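The Whistle at Tumesham

Rosalie Ammann had never met a dog who could sit still for less than cheese, and then she met Prastia!

Prastia was a sheepdog, or mostly a sheepdog, with one ear that stood up and one that had better things to do. She arrived at the farm above Tumesham in July, in the back of Beat Brunner's truck, and before he had even set the brake she was over the side and running – a black and white streak going up the hill as if somebody had lit the grass behind her.

"She's fast," said Rosalie.

"She's deaf in that ear," said Beat. "So she runs in circles. Big ones."

It was true, and it was wonderful. Call her from the left and she came straight in. Call her from the right and she swung out wide, past the water trough, past the old Hauser barn, and came back around to you from behind with her tongue out, thrilled with herself. Rosalie laughed until her ribs hurt. There were 362 sheep on that hill and every one of them had lifted its head to watch.

They trained in the early mornings, when the fog was still down in the valley. Rosalie learned to whistle with two fingers (badly at first, and then so loud that Beat spilled his coffee).

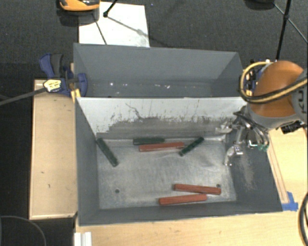

By the third week Prastia had worked out that her wide circle was exactly what the sheep needed. She went out and out and out, so far that they hardly noticed her, and then there she was on the far side, low in the grass, and the whole flock came pouring down toward the gate like milk!

"Did you teach her that?" asked Beat.

"No! Did you?"

He shook his head. Prastia trotted up between them and leaned her whole weight on Rosalie's knees – good ear up, bad ear flopped over one eye – and waited for somebody to whistle again.

So Rosalie did.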